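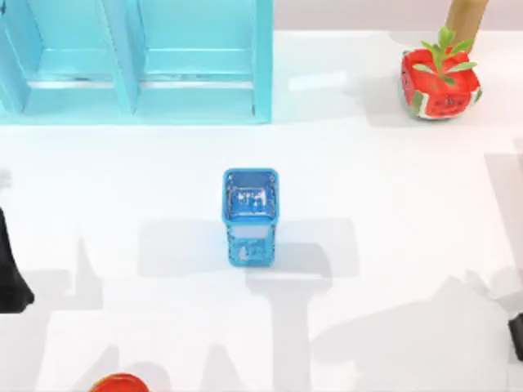
Figure 4.1 A turquoise shelf unit and a watermelon-patterned planter on a white tabletop.

Chapter 4
Close Races and the Recount

On election night in Mosquera County, a candidate for state senate led by 408 votes and gave a victory speech. By January she was out of the running. Her supporters called it theft, and her opponent called it the will of the people. Neither side offered much evidence, and most news stories simply quoted both.

This chapter asks you to trust neither speech. A lead on election night is a partial count, reported by people in a hurry. Mail ballots may be waiting. Whole precincts may be missing, as Okolov and Brirow were that night.

Recounts deserve the same doubt. Losing campaigns describe them as a search for the truth, yet few change the winner. In the Mosquera race, the recount itself moved only 32 votes. The late mail ballots had already done the rest, and the lawyers on both sides were paid either way.

Po-yen Huang, who studied the county's records, argues that the rule ordering a recount for any margin under 500 votes was picked because it sounded fair — the minutes show no other basis for it. We will test his claim in Section 4.2. Before you read on, write down the smallest margin you would accept without a recount, and your reason.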